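Kamil Baláž
Thread on small ovens. I've cooked on countertop toaster ovens for 6 years, since the full-size one in our old rental quit and the landlord took his time. People keep asking me the same things, so I'm putting the answers in one place.

Kamil Baláž
First, the size. Measure the counter with the door open. Everybody measures the box and forgets that the door folds down and needs its own space in front. If your counter is shallow, the handle ends up hanging over the edge at hip height and you will walk into it.

Kamil Baláž
I moved mine off the counter in September and put it on a folding table. More room on every side, and I can set a bowl down next to the door while I load the rack. Check the weight limit on the table first. Also check that the legs are locked. I check every time.

Kamil Baláž
Keep the space above it clear too. My first one lived under a cabinet and the paint on the underside went yellow within a year. The manual said how much clearance to leave. I read the manual after the paint went yellow.
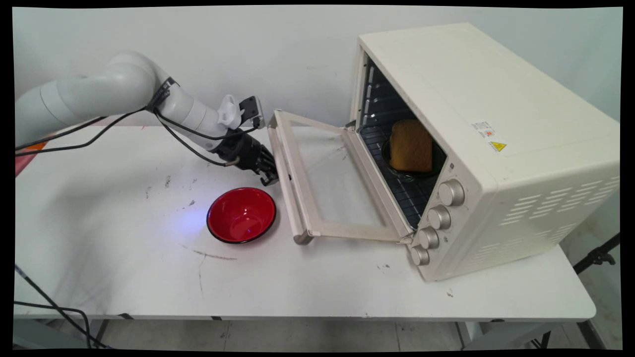 Kamil Baláž
Next, the door glass. It picks up smudges faster than any other part, mostly from hands and steam. Let it cool all the way, then use a paste of baking soda and water, leave it for 30 minutes, and wipe with a damp cloth. Skip the scouring pad. Scratches hold grease and you'll be scrubbing them forever.

Kamil Baláž
Don't rest a heavy dish on the open door. The hinges are small on most of these. I bent one on my old Brurlow by parking a full lasagna on it, and after that the door never closed flush. Toast took twice as long and the lasagna wasn't even good.

Kamil Baláž
Put your bowl or plate on the table before you open the door. You want somewhere to go with the food right away. And use a long mitt. The square ones leave your wrist bare and the top element is closer than you think.

Kamil Baláž
Rack position matters more in a small oven than a big one. Low for anything that rises, middle for most things, high only for toast and melting cheese. If the tops keep burning, move the rack down a slot before you touch the temperature.

Kamil Baláž
On temperature – get a cheap oven thermometer. I set my old one to 350 and it was sitting a good way over that. Once I knew, I turned the dial down a bit and stopped ruining cookies. The dial on the one I have now is closer but I still check.

Kamil Baláž
Preheat even if the recipe card says you don't need to. It only takes a few minutes in a box that size. Frozen fries go in after that, in one layer. Two layers gets you steamed fries.

Kamil Baláž
Crumbs. Pull the tray every few uses and dump it. If you smell smoke and there's no food in there, it's the tray. For the wire rack I soak it in the sink overnight with dish soap and it comes clean with a soft brush in the morning.

Kamil Baláž
Someone asked about brands. I've owned a Brurlow and a Norum and borrowed a Chidiac for one Thanksgiving. The Norum had the best rack, the Chidiac had the loudest timer I have ever heard. I'd buy on inside dimensions. Bring your favorite baking dish to the store and see if it fits with the door shut.

Kamil Baláž
Will do baking sheets another time – the standard quarter sheet does not fit in a lot of these and I have a drawer full of proof.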